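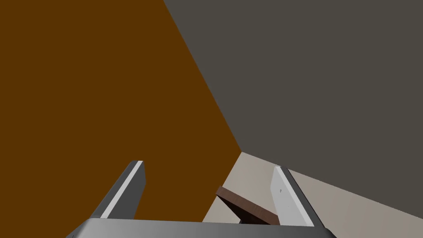 My aunt's kitchen in Mernlow was painted on a Friday and regretted by Sunday, and for eleven months she cooked in it anyway. I think of that kitchen whenever somebody asks me how to choose a color, which happens more than you'd guess once people hear that you write about houses. She had fallen for a brown, a deep one with a good deal of orange in it, and on the little paper card it looked like toast. Put a brown like that beside a broad dark gray, with pale beige running along below, and you can see how strongly it takes charge of a room. A card the size of a matchbook will never warn you.

Kelechi Fashola has been mixing paint at Botetti, the shop on the corner by the old post office, for 20 years, and she has a patience with undecided people that I can only admire. She doesn't sell anybody a full can on the first visit if she can help it. She sends them home with a sample pot and a big piece of cardboard, and tells them to paint the whole board, right out to the edges, and live with it for 9 days. Move it around – behind the sofa, next to the window, into that gloomy bit by the stairs where the coats hang.

"They come back and say the color changed," she told me, wiping down the counter. "The color's the same. They just met it in the evening."

Her own front hall is a green she calls pond, and it took her 40 boards to get there (she kept them all, and her husband has used several to line the shed).

Across town, Rodrigo Vilela takes the other side of the argument, and takes it cheerfully. He restores older houses, and in May he finished a narrow place on Lobo Street where every ceiling is darker than its walls. He chose the lot in one afternoon, with the owner, over coffee. Paint is the cheapest mistake in the building, he says, and people worry over it because the roof is too frightening to think about. I laughed, and then I went home and worried about my roof.

I've tried it both ways now. My bedroom got the cardboard treatment and my back porch got the afternoon, and I like sitting on the porch a little more, though that may be the chair.

Filed under: Home & Garden / Color

Last updated: 28th September

More from this section
A second life for old doors
The long, slow business of stripping a staircase
What to plant by a north-facing step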